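Tefera Piqué Polo — Navy

We have been selling this shirt out of our little shop in Cadorport for long enough that some of our customers simply walk in, hold up a finger or two, and walk out with that many polos. If you're new to it, pull up a chair, because we do tend to go on about this one.

The Tefera is a short-sleeved cotton polo in a medium-weight knit. It's the shirt you can wear to a cookout, to a parent-teacher meeting, or under a sweater in November when the heat in the office hasn't quite made up its mind. The collar is the part we fussed over the longest. Our first few samples had the kind that curls up at the points after a summer of washing, and we sent them back, and then we sent the next ones back too (our knitting mill, Vindano, was very patient with us). The collar we have now has a little more body to it and sits flat even when you forget to button anything.

## The fabric

All cotton, knitted by Vindano and dyed after knitting, so the color goes right through. Navy is our oldest color and still the one we reorder most. It will soften and fade a touch over the years — we like it that way, though if you want to keep it dark, wash it inside out with your jeans and skip the hot cycle.

There's no stretch fiber in it at all. People ask about this a lot! The knit has enough give on its own for reaching, bending and lifting a toddler off a counter.

## Fit

Cut straight through the body, with a slightly longer back so it stays tucked when you sit down. If you're between sizes, go down one for a neat fit or up one if you like some air. Tall sizes run a little longer in the body, with the same chest and shoulders as the regular.

Sizes: XS to 3XL, plus M Tall to 2XL Tall

## Washing and folding

- Wash cool with similar colors.
- Tumble dry low, or hang it by the hem. Hanging it from the shoulders while it's heavy with water leaves those odd little bumps.
- Iron the collar from the points in toward the middle.
- Fold it long and narrow with the collar at the top and the buttons facing up, and it will stack nicely on a shelf or slide into a suitcase. 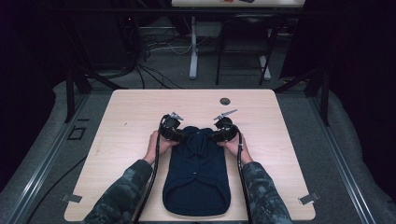
## Ordering for a team or a shop

Plenty of our navy polos go out to cafés, garden centers and school offices, and we're glad to help with those. The smallest group order is 16 shirts, in any mix of sizes. Orders of 20 or more get free embroidery on the left chest, which our neighbors at Vodeck stitch for us. Please send your artwork as early as you can, as they need 11 working days once you've approved the sample.

For orders of 400 and up, write to us before you place anything and we'll check what Vindano has on the shelf.

## Returns

Try it on at home, walk around in it, sit in your favorite chair. Unworn shirts can come back for an exchange or a refund, and the shop counter can swap sizes on the spot. Embroidered shirts can't be returned, so do ask for a plain one to try first.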